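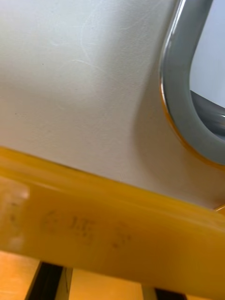

Position: Upholstery and Frame Technician (full time, permanent)
Employer: Heydari Seating Repairs
Location: Ostell workshop, Unit 10, Trunovik Estate
Reference: 303

Print this page | E-mail this page

Heydari Seating Repairs services and re-covers commercial seating for clinics, libraries, offices and municipal buildings. The Ostell workshop processes 3320 items a year, most of them under fixed-term maintenance agreements. A vacancy exists for a technician to work on coated-fabric upholstery and tubular steel frames.

The technician reports to the workshop supervisor, Zohreh Tehrani.

Duties

Inspect incoming seating, record faults against the job card and recommend repair, re-cover or disposal.

Strip covers and foam, retaining the old cover as a pattern where the original template is not held.

Mark out, cut and machine-sew vinyl and coated polyester. Panels with a directional grain must be cut to the grain shown on the card.

Replace foam to the specified density. Substitutions need the supervisor's initials before the adhesive is applied.

Check tubular frames for cracks at welds and bends, worn glides and loose fixings. Minor straightening is done in house. Welding and replating go to Bandik, and the technician prepares the frame and the paperwork for collection.

Complete the finishing check and sign the job card.

Carry out site visits with the van driver, usually two days a month. Site work is limited to glides, arm pads, gas lifts and small patch repairs.

Required

Trade certificate in upholstery, or at least four years of equivalent bench experience.

Competence on a walking-foot industrial sewing machine, including needle and tension changes for heavy coated cloth.

Ability to read a cutting plan in millimetres and to estimate material from it.

Current driver's licence.

Ability to lift 20 kg unaided. Heavier items are moved with the bench hoist or by two people.

Desirable

Experience with healthcare seating and its cleaning requirements. Some disinfectants harden vinyl or dull its colour, and the technician will be asked to advise clients on this from time to time.

Experience with deep buttoning or fluted panels. The workshop receives few of these, but they are at present sent out.

Basic spreadsheet use. Job cards are on paper and are entered at the end of each shift.

Conditions

Hours are 7:30 to 4:00 with a half-hour unpaid lunch, 40 hours a week. Overtime is offered in May, when several library agreements fall due together, and is voluntary. Pay is set by the workshop scale and depends on certification - the scale is sent to all shortlisted applicants before interview. There is a probation period of six months.

Hand tools, cut-resistant gloves and safety footwear are supplied. Spray adhesive is used in the extracted booth only, and respirator fit testing is arranged in the first week. Staff who prefer their own shears may bring them, and the workshop pays for sharpening.

The workshop is on bus route 53. Parking is available behind the building, and bicycles can be left in the dispatch bay.

How to apply

Send a resume of no more than two pages and the names of two referees to Niloufar Esfahani, Office Manager, quoting reference 303. Photographs of finished work are welcome but not required. A cover letter is optional. Applications close at 5:00 p.m. on 19 November 2020.

Shortlisted applicants will be asked to attend a bench test of around three hours, which is paid. The test consists of cutting and sewing one boxed seat cover from a supplied plan, fitting it, and writing a fault report on a second chair. Materials are provided. The test is marked by Pejman Pakzad and is followed by a short interview.

Questions about the work itself may be directed to Zohreh Tehrani at the workshop between 2:00 and 4:00 p.m. Applicants who need an adjustment to the bench test or the interview should say so when applying.

Contact | Copyright Heydari Seating Repairs | Back to top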